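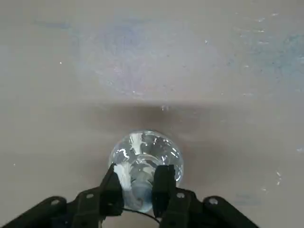

# Workshop tips for recording pick-and-place examples at home

Plenty of readers have picked up a small arm and gripper in the past year and want to teach it a household chore or two. Most of the questions that reach us at Rostcombe are about the learning side, meaning which model and how big and how long to train, and I do answer those when I can. But the mornings I've lost have nearly all gone to plain workshop matters like lamps and screws and a grubby lens, so this page is mostly about those. Pour yourself something and take what's useful.

## Before you record anything

**Clean the wrist camera first.** A soft dry cloth, every session, even when it looks fine. A thumbprint you can't see by eye turns into a milky haze in the recordings, and you'll find it in all of them.

**Check the finger screws.** Snug, never cranked down. I put a dot of nail polish across each screw head and the plate beside it, and if the two halves of the dot don't line up anymore, the screw has crept. (Pick a color you can see on black. I used navy the first time, silly me.)

**Mind the cable.** It needs enough slack for the gripper to open all the way and turn, and not so much that it can catch on the thing you're picking up. Open and close the fingers a few times by hand control and watch the loop before you start.

**Leave the floor or table a bit marked.** A swept surface is good, because grit gets into everything, but there's no need to scrub out old stains or paint. Your finished system will have to work on whatever surface you have, and if every example is shot on a spotless sheet of paper it may get very attached to that paper.

## Clear plastic bottles

These deserve their own section, as they're the item folks give up on most often. A clear bottle borrows its looks from everything around it. You get the color of the floor coming through, bright streaks from the lamp, and then a darker patch wherever the gripper shades it. Move it a hand's width and it's a different-looking object.

- Record it under more than one light. I do a batch with the overhead lamp, a batch with the window shade up, and a batch in the late afternoon when the room goes yellow.
- Let the arm's shadow fall where it likes. It will be there when the arm is working on its own, too.
- Close slowly. Thin plastic buckles, and a buckled bottle slips out sideways — usually under the workbench.
- Peel labels off some bottles and leave them on others. Warm water and a little cooking oil will lift the glue.
- Try them both empty and a third full, with the cap on tight. Keep a towel handy anyway.
- Retire a bottle when it's badly creased, unless creased bottles are what you're after.

## How many, and how to keep them straight

My first bottle set came to 371 examples, and I was proud of it until I noticed that I'd put the bottle down in nearly the same spot each time. Now I work in batches of 100 and change something between batches: the height of the lamp, the side I start from, the bottle itself. If you're heading for 1000, spread it over a couple of weeks. Tired hands make jerky motions, and the arm will learn your jerks right along with the rest.

For placing, I chalk a loose grid on the floor and pull a slip from a coffee can to choose the square. Rub the chalk out before you record, or it becomes part of the lesson.

Keep your fumbles, but keep them separately. A run where the bottle tips and you recover it nicely is worth having. A run where you sneezed is not. I use 3 folders, called *good*, *saved it* and *toss*, and I sort them the same evening while I still remember which was which.

## Odds and ends

- Write the lighting and the bottle type in a paper notebook as you go. File names never tell you enough by December.
- Start with the gripper in a slightly different place each time.
- Pause for a breath at the beginning and end of each run. It makes trimming much easier.
- Stick a bit of rubber shelf liner under the arm's base if it walks across the bench.
- Watch back the first few runs of each batch before doing the rest. I once recorded a whole morning with the focus off.

Next month's page covers soft things, socks and dish towels mainly, and those want a different sort of patience altogether.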